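Fevel tabletop arm – gallery
Our Badcombe workshop, September

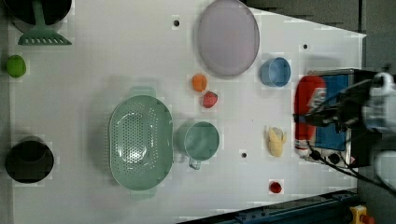

Fevel is offered by Zawadzka as a complete kit: arm, gripper, cables and two days of training at your centre. We rent it also by the month, for colleges which do not wish to buy at once.

Kitchen practice set. Mug, colander, plate, toy banana and strawberry are familiar shapes, and students like to begin with them. The set has 19 pieces and can be ordered separately, in any colour we have in stock – please ask for item 1323.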